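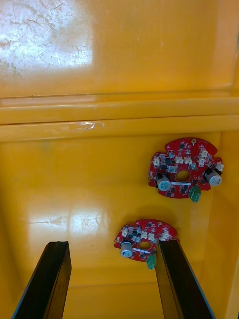
Sorting parts with an arm goes better once the bins stop sliding. On our Bramwell build we screwed a batten to the bench and pushed the bins up against it, rim to rim. Keep boards with tall capacitors in a single layer, as the two red ones are, and leave clear floor beside them for the fingers to open. Glossy yellow plastic throws back a lot of light, so move the lamp to one side before you set the camera.

Run the arm at half speed first. Ours is set to 3000 in the Flaltel menu, and 4000 knocked the connectors.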